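**Ullero 2-finger pick station**
Small parts, odd shapes, one at a time. Bench mount. Sold as a set or gripper only.

For shops where people still hand-sort little molded pieces all shift and go home with sore thumbs.

## Whats in the set

- arm, wrist camera, two-finger gripper (black fingers, angled tips)
- bench plate
- Sellell teach pendant, the gray one. old yellow ones still work, ask us for the cable
- stop button, 2 m lead
- 3 spare finger pairs

Part no. 1644. Fits the Ichikawa feeder tray, no adapter. Avia trays need the long bracket, order seperately.

## What changes on the floor

The picking goes to the arm. The looking stays with people. Somebody still has to load, clear jams, pull bad parts and decide what counts as bad. Plan on one operator for 2 stations once everybody's comfortable, one each before that. Please don't cut the crew in week one. We've had returns over this.

Teaching a new part: hand-guide the arm, close the fingers, save. Do it with the people who sorted that part by hand, they know which way it rolls. Pay them for the time.

Batches up to 200 pieces between tray changes. Curved parts ok. Soft or sticky parts, call first.

## Grip notes

Curved pieces go upright, one finger each side, top end standing clear of the tips. Start at the lowest force setting and step up. Glossy plastic marks easy.

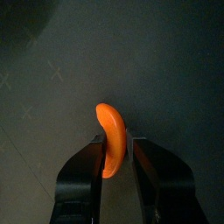
Krum Gashi: we run two of these on the late shift and the thing I'd tell anyone is sort out break times first. Before, the line stopped when we stopped. Now the trays keep filling and people feel they have to come back early. Took till February to get a pause written into the schedule. Hands are a lot better though, no complaints there.

Pause schedule is under Shift > Hold on the pendant. Set it per station.

**Orders:** set ships assembled, gripper only ships boxed with screws. Finger pairs in stock. Long bracket is back ordered, ask for a date before you pay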